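Dirnov > Fultesholm > Parts and Tables Group > Minutes

Minutes of the Parts and Tables Group
Held 11/22/25, upstairs meeting room, Fultesholm

1. Minutes of the last meeting

Accepted with one change. Under item 4, "gray trays" should read "gray lids."

2. Matters carried over

The labels for the storage drawers have come. Drawers 1 to 12 are done. Drawer 13 still sticks and will be labeled after it has been planed.

The price list from Castillo was received in June and has not been answered. The group agreed to answer it once item 3 below is settled.

3. White parts, Treria set

The group went through the white parts one at a time.

Angled piece. Two thick flat arms that meet in a point, one arm spreading out wider than the other. There was a question about whether the two arms should be made equal in the next order. Two members wanted this, as people new to the set keep asking which way up it goes. The others pointed out that the storage insert is already cut to the present shape. Left as it is for now. The drawing will get a note saying which arm is which.

It was also raised that white on black gives a strong glare under the ceiling lights late in the day. A matte finish is to stay in the order text, in so many words. 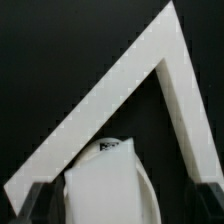 Angled piece, with a rounded part below the left arm.

Rounded parts. These roll if they are set down on their edge. Members asked that they be put down flat and returned to the drawer the same way. No change to the part.

Disc with recesses. The main discussion was about cleaning. Dust settles in the recesses and a cloth does not reach the bottom. A soft paintbrush was tried and members were happy with it. Three brushes to be bought and kept in the top drawer. The raised rim was thought to be comfortable to hold and will not be altered. A request to have the recesses numbered was turned down on cost.

Blocks. Tags and labels on the blocks are to be looked over before each use, and any that are lifting at the corner are to be replaced. They should not be glued back. The spare tags are in the envelope inside the supply cupboard door. Whoever takes the last of a size writes it on the front of the envelope.

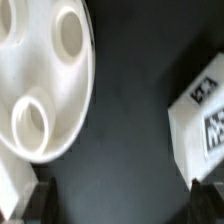

Marian Teller

Order quantity. Castillo gives a better price at 3000 pieces across the whole set. The group does not have the drawer space for that many and did not see a need for it. A smaller order will be priced first. The reply to Castillo should ask if mixed orders are possible and if the color can be matched to the pieces already here.

4. Table tops

The black surface was wiped down with the new cleaner. It left streaks. The old cleaner goes back on the shelf and the rest of the new one can be used on the floor.

It was agreed that the layout stays the same for all the tables: the printed sheet of four markers lies flat on the table, and the translucent cubes go in the recessed areas in front of it, tags up. The round container goes to the right. Small white pieces belong in the container when they are not in a drawer.

Printed sheets should be replaced when they curl. Print at full size only. Last time a sheet was printed to fit the page and the markers came out small.

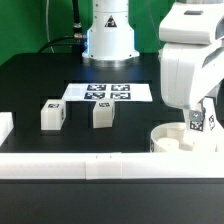
The recessed areas collect crumbs of eraser and need to be brushed out before the cubes go back in. One member asked for a darker liner in them. Another thought the present shade helps people find the spot. To be tried on one table first, with the others left alone.

The green backdrop stays up. It is to be aired and pressed over the break.

5. Drawers and cupboard

The key to the supply cupboard is back on its hook. Bags and boxes are not to be left in front of the cupboard door.

6. Actions

Answer Castillo, with the two questions under item 3.
Add the note on the arms to the drawing.
Buy three brushes.
Plane and label drawer 13.
Reprint the marker sheets at full size.
Fit a trial liner on one table.

7. Any other business

The window at the stair end does not close fully. Reported to the building office.

Next meeting to be set by email. The meeting closed at the end of item 7.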